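Virside Sale Board Post, Single Arm
Product code 977

A free-standing post for hanging an estate agent's sale or let board at the front of a property. The post is softwood, pressure treated and painted white, with one arm and two hooks. It takes any standard hanging board and most slip-on panels.

Height above ground: 237 cm
Overall length: 281 cm
Fixing: ground spike or concrete — spike sold separately

Boards are not included. Agents who already buy panels from Jellum can use the same hooks. For terraced houses with no front garden, order the wall bracket (code 822) instead.

Orders placed before noon go out the next working day. We do not deliver on Saturday. Posts in a colour other than white take longer, so please ask before ordering.

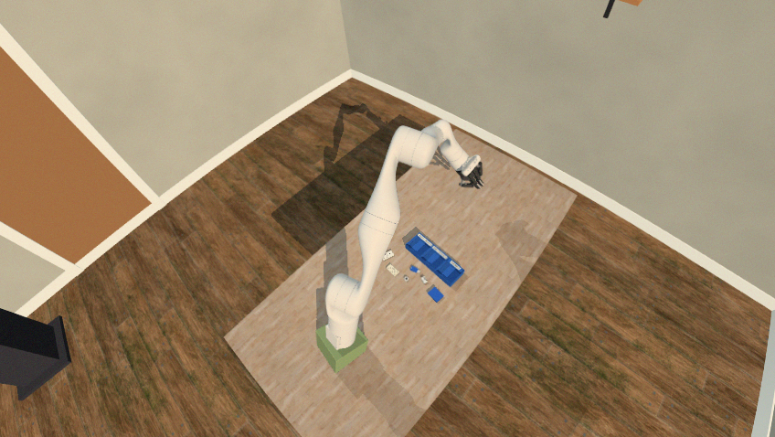 Returns are accepted on unused posts in their original wrapping.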